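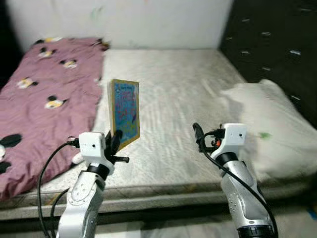 Jacqueline Delorme replied:
I'd go even further, start over from page one every single night if that's what they want! My son had me on the same Haremis story for most of a winter, and by February he was "reading" it to me with every pause in the right place. I loved it.

Re: Same book every night – do you give in?

sumathi_ds wrote:
Okay, this makes me so happy, thank you Jacqueline. I started this thread half expecting a scolding. My daughter has a whole shelf and wants the otter one. Always the otter one (it's a Haremis too, the one where he loses his boot). She giggles before the funny part even comes, and I can't bring myself to swap it out.

– Sumathi D'Souza

Re: Same book every night – do you give in?

flarlow_dad wrote:
I'm going to be the grump. We let ours pick the same thing for months and I got so bored that I was skipping pages, and he caught me every time. Now we do two books, his pick first and then mine. He complained for a while. Last night he asked for my pick first, and it was a library book about bridges!

Re: Same book every night – do you give in?

Jacqueline Delorme wrote:
Two books is a lovely idea, but I don't see why the second one has to be at bedtime. Ours got new stories at breakfast, with toast crumbs all through them. Bedtime stayed for the old favorite. A tired kid doesn't want a surprise ending.

Re: Same book every night – do you give in?

pancakemoon wrote:
Team breakfast books! Also, can I put in a word for WHERE you read? We used to squash into the rocking chair and everyone's leg fell asleep. Now we pile onto the big bed, pillows against the headboard, and I can hold the book up so both kids see the pictures. We got a Clomska mattress last year and it doesn't dip toward whoever is heaviest (me), so no more shoving. Sheets come off in the morning if there's been juice.
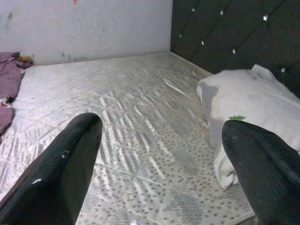 Re: Same book every night – do you give in?

flarlow_dad wrote:
Juice in bed, you're braver than I am. Fine, I'll try the breakfast thing, but I'm keeping my bridge book at night. He's on a first-name basis with the engineers at this point.

Re: Same book every night – do you give in?

sumathi_ds wrote:
Keep the bridges! I tried a new one at breakfast today, a zebra story from the library sale that cost me 50 cents. She listened to all of it with her spoon in the air – then asked if the zebra knows the otter. So I guess we're making that one up tonight. Does anybody do good zebra voices?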